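### 4.2 Clearing a counter that somebody has used

Our earlier trials used a bare laboratory bench, on which the Killuno policy did so well that we grew suspicious. We therefore moved to a real kitchen and ran 35 episodes of one instruction, "put the rubbish in the bin", without telling the robot what counted as rubbish. The authors could not agree on this either, and the labels used for scoring are those of the second author, who was the most stubborn.
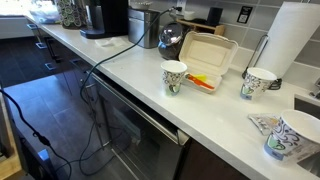 **Figure 3.** Start state for the kitchen trials. Three patterned paper cups, an open takeout container, a crumpled napkin and a small plastic wrapper share the counter with ordinary kitchen appliances.

The policy finished 28 of the 35 episodes with every labelled item in the bin. Of the remainder, four ended with the wrapper still on the counter after repeated grasps at its reflection-prone surface, and three ended when the arm tried, with great patience, to throw away the paper towel roll. The Ballik baseline, given the same start states, completed 8. It never touched the towel roll, but then it seldom touched anything.

Adding 301 demonstrations from Foston removed the towel roll failures entirely. The wrapper remains unsolved, and we return to it in Section 5 with more hope than evidence.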